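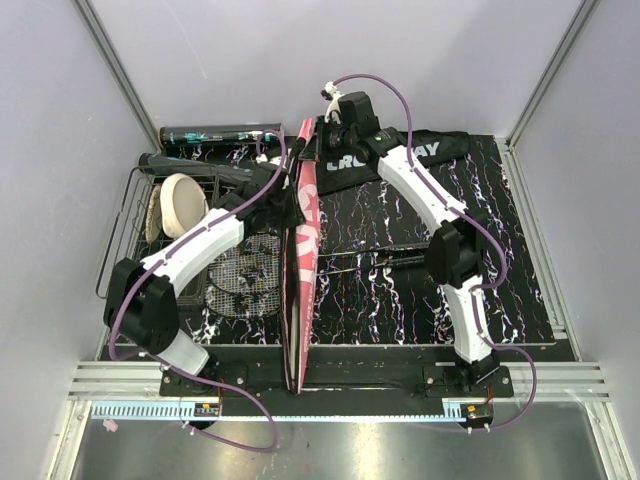

Left and right arms, panel up between them, dish rack on the left side

From: Gemma Pace
To: cell list
Subject: Re: left arm stopping mid move

Corrado, all – quick one before I run.

Cable, I think. Look at how the purple one goes on the left arm: down past the front rail, back up the white link and over the gripper. That's a lot of loop for something that moves all day. The right one arcs high over the wrist too. Would not leave either like that.

Pulled the left log. 7 stops, all the same wrist fault, all with the arm reaching to the back. First one at cycle 122, last at 359. Nothing on the right arm so far.

Please dont just clear the fault and restart. Corrado did that twice and the second time the gripper let go of a plate over the rack. No harm done but I had my hand in there picking up the mesh screen. My fault as well – should have hit the stop first.

So until Viola has checked the connector:
left arm stays off
right arm at 50 percent, nobody reaches in with power on
panel stays where it is, dont shift it to get more room

Does anyone know if we have a spare cable? Dilley had one in April but I can't find teh box.

Gemma

On December 2019, Corrado Fabbri wrote:
> Left arm froze again reaching over the rack. Cleared it,
> ran fine for around ten minutes, froze again. Is it
> software? Cyprian says nothing changed on his side.
> Can I keep going with the dishes or not?
> Corrado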